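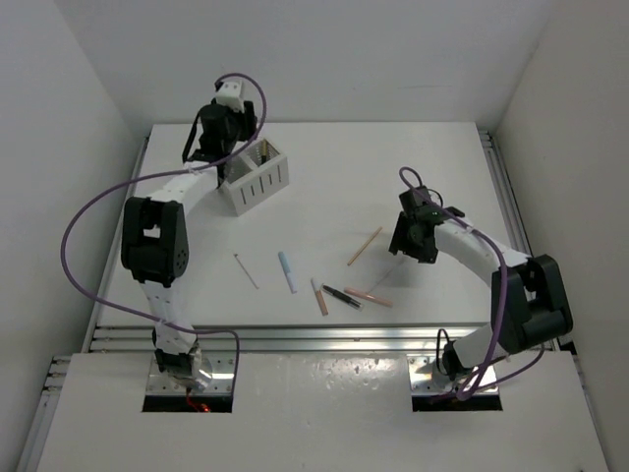
Home | Units | Handouts | Reading list | Contact

Unit 6: Pens, Desks and the Small Caddy
Clotilde Besnard, 13 Jun 2021

Okay, so this is the handout for the short unit, the one everybody expects to be a breather after the filing weeks (it isn't, sorry!). We're doing desk supplies, and mostly we're doing pens, which I could talk about all day and once very nearly did, in a library basement in August with the air conditioning out.

Bring your homework sheet from last time. If you worked on the Mudness reading room floor plan, bring that too, we'll need it for the second half.

Where pens should live

I want you to think about the pen that's in use and the pen that's waiting. Most desks mix the two and you end up with a drift of pens across the middle, right where your paper wants to go. I do this myself when I'm grading. My rule for the Granine exercise was that a pen gets a spot the moment it's out of your hand, and I still like that rule, though a couple of you argued with me pretty well about it (fair enough if you're switching colors every line).

Standing pens up beats laying them flat, at least for me. They take up hardly any table and you can grab one without looking. A divided caddy is my favorite for this, the kind with slots in the sides and a partition inside. Tall things go in one compartment, and short stuff like erasers and clips goes in the other, otherwise the clips sink to the bottom and you're tipping the whole thing out on a Friday to find one.

Oh, and set it at an angle if that's how your arm comes at it! People line a caddy up with the table edge out of politeness, I think. Try it diagonal for a day and see.

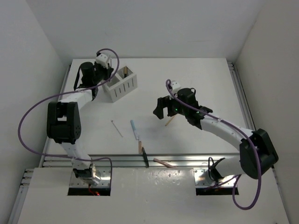
In-class exercise

You'll work in groups of 2. One person scatters the pens, the other puts them away one at a time, then swap. Go slowly. Write down:

- which compartment you reached for first
- whether you had to turn a pen around before dropping it in
- where your other hand was (this is the good one)

Please don't race. The Unlow group raced last year and all I got was a page of times and a cracked cap.

For next time

Read the Kjærgaard chapter on drawers, skipping the part about label printers unless you love label printers. Then photograph your own desk before you tidy it and again after. Put both in the shared folder under course number 2964 with your initials.

Questions go to Clotilde Besnard, by email or after class.

© 2021 Clotilde Besnard | Contact | Back to top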